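Notes pour l'intervention « Que fait-on des brouillons ? », rencontre sur l'édition posthume, 25 janvier 2018
Etornam Kwofie

Commencer sans remerciements trop longs. Dire d'emblée que je ne suis pas convaincu par le mot « inédit ».

Le point de départ est le carton Geseneck. On m'a confié la lecture des papiers d'un romancier mort sans avoir rien publié depuis douze ans, et on m'a présenté la chose comme un trésor. 2135 feuillets, dactylographiés ou manuscrits, classés par la famille avant l'arrivée du moindre archiviste. Classés comment ? Par couleur de papier. Je ne plaisante pas. (Pause.)

L'éditeur, Braltent, avait déjà annoncé un roman. Le titre, la couverture et le texte de quatrième existaient avant que quiconque ait lu l'ensemble. J'ai demandé sur quelle page du fonds figurait le titre. J'attends encore.

Lire ici le début du chapitre de la rivière, version A, puis le même dans la version C. Lire lentement. Laisser la salle entendre que ce sont deux livres différents : dans l'un le frère part, dans l'autre il n'y a pas de frère. Ne pas commenter tout de suite.
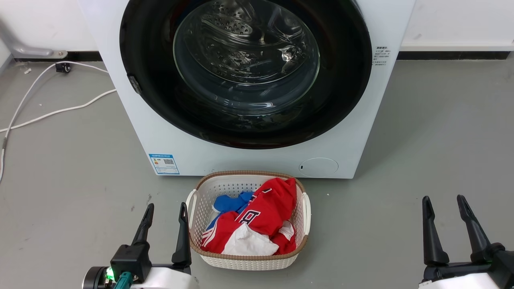 Les partisans du texte « reconstitué » disent que l'auteur aurait fini par trancher. Peut-être. Il a gardé les deux versions à portée de main pendant des années et n'a barré ni l'une ni l'autre. Je me méfie de ceux qui savent ce qu'un mort allait décider. Leur méthode, quand on la regarde de près, ressemble assez à un panier de linge posé devant un lave-linge dont le hublot est fermé : tout est là, au pied de la machine, et on nous parle déjà du résultat. Je voudrais voir les pièces une par une avant qu'on les mélange. Si quelqu'un proteste que la comparaison est basse, répondre que l'auteur a écrit quarante pages sur une blanchisserie, et que ce sont les meilleures.

Passer à la question des coupes. Le volume Drasport, paru en mai dernier, contient deux nouvelles données comme achevées. J'ai comparé avec les originaux. La première est à peu près fidèle, à la ponctuation près (et la ponctuation, chez lui, compte : il n'emploie jamais le point-virgule, l'édition en ajoute à chaque page). La seconde se termine sur une phrase qui, dans le manuscrit, se trouve au milieu d'un paragraphe. Belle phrase, je l'admets. On comprend la tentation. Mais une note aurait suffi, et il n'y a pas de note.

On m'objectera l'appareil critique, son coût, le lecteur ordinaire qu'il ferait fuir. Je ne connais pas ce lecteur ordinaire. Je remarque qu'on l'invoque surtout quand il s'agit de supprimer quelque chose.

Citer Charpentier, la petite revue, qui a fait le contraire : fac-similé à gauche, transcription à droite, ratures comprises. Tirage modeste, environ 100 exemplaires. Le résultat est laid et difficile à lire au lit. C'est aussi la seule publication du fonds que je puisse citer sans retourner vérifier. Dire quand même mes réserves : l'introduction est trop pieuse, et on y retrouve la légende du grand solitaire, alors que sa correspondance montre un homme qui écrivait à tout le monde et se plaignait qu'on lui réponde trop tard.

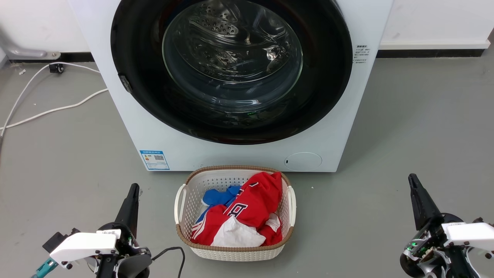

Sur cette légende, justement, s'arrêter un moment. Elle fait vendre, elle arrange la famille, elle dispense de lire les lettres. Or les lettres parlent de travail : il y demande des avis, en suit certains, se fâche pour d'autres. La fin du chapitre de la rivière, version C, vient pour une bonne part d'une remarque de son correspondant. Lire la lettre si le temps le permet, sinon seulement le post-scriptum.

Ce que je propose, sans y croire tout à fait : publier les états séparément, dater ce qui peut l'être, laisser sans date le reste. Écrire « établi par » sur la couverture, et dans un corps lisible. Renoncer au mot « roman » pour le carton tant que la table des matières vient de l'éditeur.

Questions probables : les droits (renvoyer à la famille), le film (je ne sais rien du film), et s'il aurait voulu être publié. À cette dernière, répondre qu'il a envoyé des manuscrits jusqu'à la fin et qu'on les lui a refusés. Braltent compris. Vérifier avec l'organisateur si je peux donner le nom en public.

Prévoir de l'eau. Rendre les photocopies de la version C avant de partir.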